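Projects > Student Clubs > Robotics > Reports

Home Projects Funding News Contact

Progress report to the Bonness fund: Two-arm project of the Vella robotics club

Tue 11 March

3 min read

This report covers the work of our club from the beginning of January until now. It follows the points of the grant letter: what was done, what is late, how the money was used, and what we ask for the next period.

Purpose of the project

The students of the club want to take part in the Pandby student contest in the class for two arms. In this class the two arms must work together on household objects, and the program may not be changed between the runs. We chose bottles and a wine rack as our main task. A bottle is heavy at one end and smooth on the side, and the students found it more interesting than the cubes which we used last year.

Work done

In January we finished the mounting of both arms and repeated the calibration two times. The first calibration was not good, and the error was different on the left and on the right side. The students found that one bracket was not fully tight. After this was repaired, the second calibration was accepted and we did not need to change it again.

The second part of the work was the recording of demonstrations. Until today we have 455 recordings which passed our check. The plan said 200 for this period, so here we are ahead. The check is done by two students who did not make the recording – this takes more time, but the quality is much more even than before.

The training of the first model was made on the computer of the Đàm lab, which lets us use it in the evenings. The first model can take a bottle from the table. It is still weak in the passing of a bottle from one arm to the other, and most of the work in the coming weeks will go there.

What is late

The written safety guide for new members is not complete. The chapters about the emergency stop and about the cables are ready, and the chapter about glass objects is missing. We also did not yet visit the school in the neighborhood, as promised in the application. The visit must be agreed again with the school, and we will inform you of the new date.
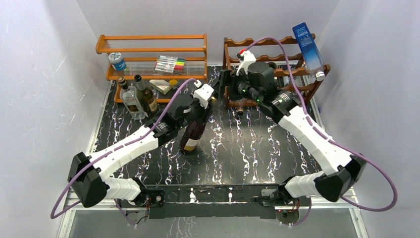

The passing of the bottle is the part where the students have learned the most. In the beginning they tried to keep the bottle straight up all the time, and the second arm had no good way to come near. Now they work with a leaning bottle: the left gripper has it around the upper part, and the fingers of the right gripper come close to the top. The same students decided which objects stay at the back near the two wooden racks, and they put there also a flat pack of markers and a small jar, so that the model must learn with other things in view.

Use of the money

The largest part was paid for gripper fingers and for new cables. A smaller part was paid for objects and for two wooden racks. We have 27 percent of the grant left, and all the receipts are in the attachment. No money was moved between the budget lines.

Next period

We ask to keep the remaining amount for spare motors – at the moment we have none, and a broken wrist motor would stop the work before the contest. The students will also finish the glass chapter of the guide and prepare the short film that Pandby requires for the registration. The next report will have the same form as this one, with a table of the test runs added.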